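### 3.2 Play materials and colour naming

Children at the Clelldale centre were seen in pairs, in sessions of 14 minutes. Each pair shared one table of toy kitchen items (Figure 1), and the educator kept to a fixed list of colour questions. 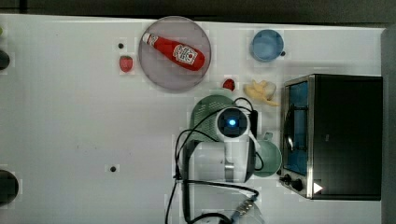 **Figure 1.** Toy kitchen items on the table, including a ketchup bottle on a round plate.

Of 300 answers, 60 used a food word in place of a colour word, such as "banana" for yellow. Pale greens drew the most varied labels, and we scored "mint" as a colour term.
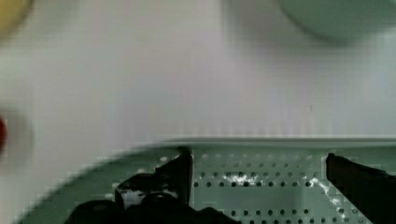

**Figure 2.** Perforated tray in pale green.

Thirteen answers could not be heard clearly and were left out of the analysis.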